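Home Posts Benches About

2 min read

A chore is solved when I stop checking on it. By that test, sorting small items into a divided basket is unsolved. The grasp is easy. Release is harder: a wire divider is thin, and the fingers need clearance on both sides of it.

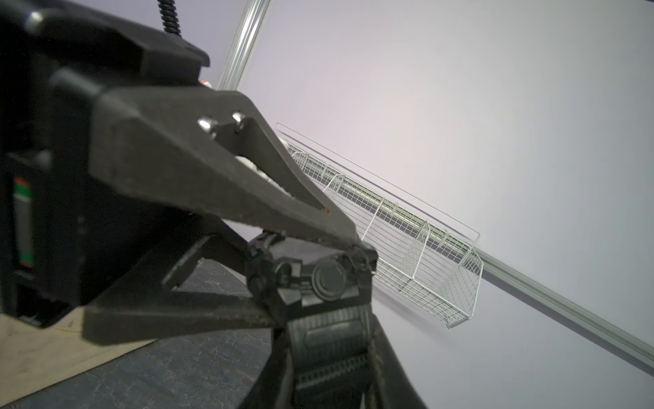 Posted by Trevor Lachance in Benches

I would put a wall-mounted mesh basket in front of any arm sold for housework. Irnano's log lists 2,956 placements and 239 misses. A person clears that backlog before lunch.

Contact: Trevor Lachance | Back to top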